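Review: Skandovero household energy cost calculator, version 2
Thursday, April 23, 2020

Skandovero is a spreadsheet-based tool that estimates what a household pays each year in carbon levies, fuel excise and the sales tax charged on top of both. It is sold as a one-time download. I tested it with a full year of bills from a gas-heated house and one commuter vehicle.

Setup is manual. The user enters litres of gasoline, cubic metres of natural gas and kilowatt hours of electricity, then picks a province. There is no import from utility accounts, and the template rejects pasted values that carry a unit label.

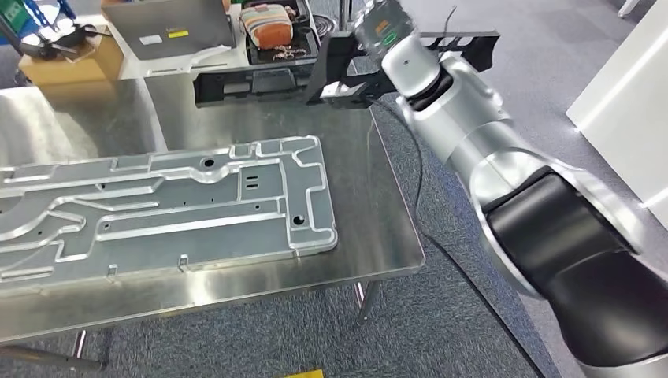
The levy sheet is the strongest part. Rates sit in a separate table with an effective date on each row, so a mid-year increase is applied to the correct months. My test house used 2,628 cubic metres of gas, and the levy line matched my hand calculation to the cent. Bumel, the older program I have used until now, averages the rate over the calendar year and was out by 59 cents on the same bills.

Indirect costs are weaker. The tool adds a flat share for groceries and freight, credited in the notes to a working paper by Siv Nygård. The share cannot be edited without unlocking the sheet -- the password is in the manual, on the last page. 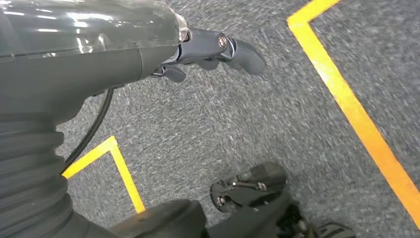

Does the total include the rebate claimed at tax time?
The rebate is shown on its own line and left out of the total until the box labelled "net" is ticked.

I would prefer the net figure as the default. A gross number is easily quoted out of context, whichever side of the argument is doing the quoting. 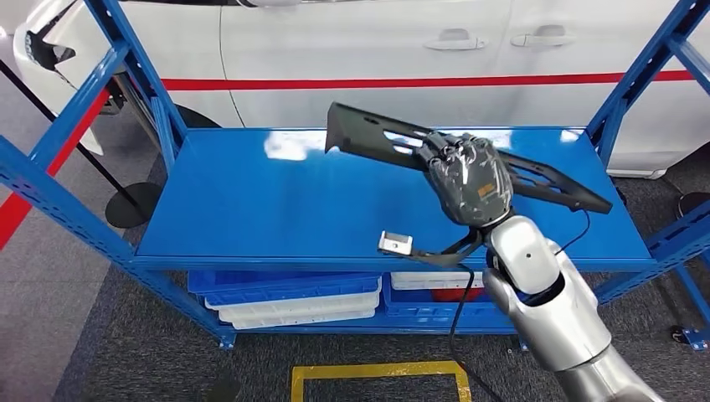 Word count: 1,000 (full test notes)

The full notes cover rounding, the rural supplement and the behaviour of the print layout, which drops the last column on letter-size paper. Sæther, the publisher, has listed a fix for September.

Recommended for anyone preparing a budget submission. Renters with heat included will get little from it.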